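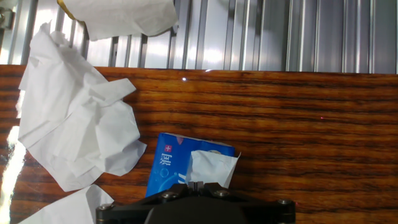
Jilent is a table of cast credits for two TV soaps, Gemdale and Ellholm, covering 211 performers who were billed, misbilled or left to scroll past under the continuity announcer. One row is one performer in one episode. If you want net worths, try a site with more confidence. The credits run in streaks, like the grain on that glossy tabletop, red-brown next to amber next to nearly black: an actor turns up for a month, vanishes, and comes back as a different plumber. We kept both plumbers.

Files

credits.csv -- the rows
aliases.csv -- stage names, married names and typos that stuck

Coverage

95 episodes, taken from end credits and typed in by hand. Ellholm has gaps in August, when the channel showed bowls instead.

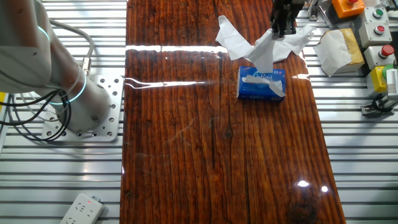
Vol. 2, No. 2

Changed in this issue: character names now follow the screen, even where the screen spells the vicar differently from one week to the next. The old "fame" column is gone. It was a number from one to ten and it mostly measured who was typing.

Columns

show, episode, performer_id, billed_as, character, billing_order, note

An empty billing_order means the names appeared all at once, usually over a shot of a canal.

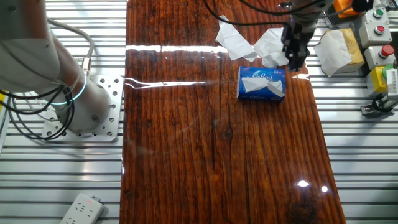 Long wooden tabletop with a reddish-brown grain.

Known problems

Twins in Gemdale share an ID wherever the credits gave them one line. Dogs are included if billed. Babies are a mess.

The merge script is called Jin. It matches names on spelling alone, so it will cheerfully join a father to his son if they dropped the "Jr."

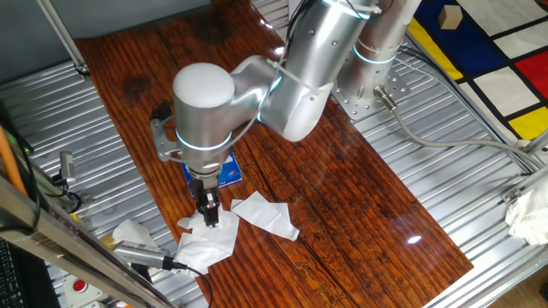

Check aliases.csv before trusting any career longer than 60 years. Corrections are welcome with an episode number attached; "I'm sure it was him" goes in the note column.

Last updated February 27, 2020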